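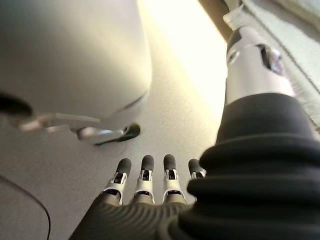
How often does a light gray floor need a full wash? Once a week is enough for a room in daily use, with a dry pass every evening.

The answer comes from the floor supervisor at Loruso, who has looked after the workrooms in the Bakhtiari building since October. The largest room on the schedule measures 1,109 square feet. A full wash there takes 90 minutes, including the time needed to move the chairs out and back.

"The dry pass is the part people skip," the supervisor said. "If grit stays down, the mop moves it around and you get fine scratches. On gray they show up under low light, first near the door."

The evening pass is done with a wide dust mop, starting at the far wall and working toward the exit. The head is shaken out in a bag outside the room. Spills are wiped the same day with a damp cloth and plain water.

For the weekly wash, the crew uses a neutral cleaner from Silel at the weakest mix on the label. Stronger mixes were tried and dropped. "They left a film," the supervisor said. "On a dark floor you see it right away. On light gray you see it two weeks later, when the shoe marks stop coming off."

Shoe marks are handled one at a time, with a white pad and light pressure. Black pads are kept out of the room – they are meant for stripping and will dull the surface.

Drying is left to the air. The door stays closed to foot traffic for 30 minutes after the last pass, and chairs go back only when that time is up.

Asked about mats, the supervisor was brief. "One outside, one inside, both longer than a stride. Wash them when you wash the floor. A dirty mat is a supply of grit."

The next room on the list is at Foltier, where the pads have already been ordered.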